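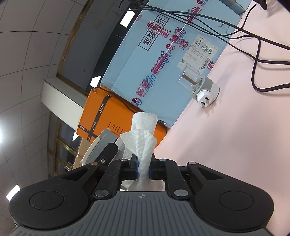 Posted by Hatice Tekin, 2026-10-30

Skevier is recruiting adults for a study of household paper use and indoor dust. We need 134 households, each with at least one person who has hay fever or a dust mite allergy confirmed by a GP.

Participants keep a daily diary for six weeks, recording tissues used, rooms cleaned and windows opened. A dust sampler is posted to you and returned in the prepaid box - no home visit is required. The diary takes five minutes a day.

Payment is £200 per household, made on receipt of the completed diary and the sampler. Smokers and households with building work under way are not eligible.

To apply, send your postcode and the number of people in your home to İlker Canpolat, quoting reference 207.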